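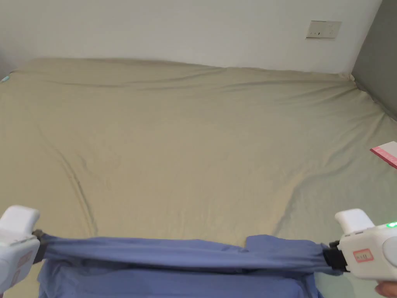
Guests judge a room by its bed before they notice anything else, according to Anselmo Quintana, and the new housekeeping standard at Serwood takes the same view. The standard was adopted on 30 August 2019 and applies to all 49 rooms at the Caldeira residence.

Under the new procedure, fitted sheets are to be pulled tight at all four corners and smoothed by hand toward the wall. Clothing left on a bed is to be folded and placed on the chair, and cards, booklets and other papers are to be moved to the desk before the bed is made. Staff will be allowed 16 minutes per room.

Serwood has also ordered 3000 fitted sheets from its linen supplier, Brarnia. Delivery will begin in January, and older sheets will be withdrawn as the new stock arrives. Residents who prefer to make their own beds may continue to do so by notifying the front office in writing.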